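Zilia compares two grippers on towel handling

Zilia has begun a side-by-side trial of two grippers for handling folded textiles, using the same arm, controller and camera position for both. The work started in February at the company's Trovusby site and is planned to run to 2,000 picks, of which 900 have been logged.

The first gripper is the parallel two-finger unit supplied with the arm. The second, made by Sawatzky, has the same stroke but softer fingertips and a lower minimum closing force. Each is tested on towels taken from a folded stack, with the grip point chosen from a depth image and the approach angle fixed at 20 degrees from vertical.

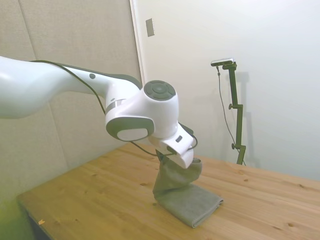 A pick counts as good if the towel is lifted clear and held for 6 seconds without slipping. Picks that bring up a second towel are logged separately - these were the main fault in an earlier trial, when the closing force was set too high for thin cloth.

Early figures favour the Sawatzky fingertips on thin cloth and show little difference on thicker weaves. The supplied gripper closes faster, saving up to 20 per cent of the cycle time on single picks. Zilia says it will not publish a full table until both units have completed the same number of runs.

Camera placement is the next variable. The current fixed stand gives a clear view of the stack but loses the grip point when the wrist passes in front of it. A second mount, built by Totow, will be tried from the opposite side once the gripper runs are finished. The controller settings will stay as they are.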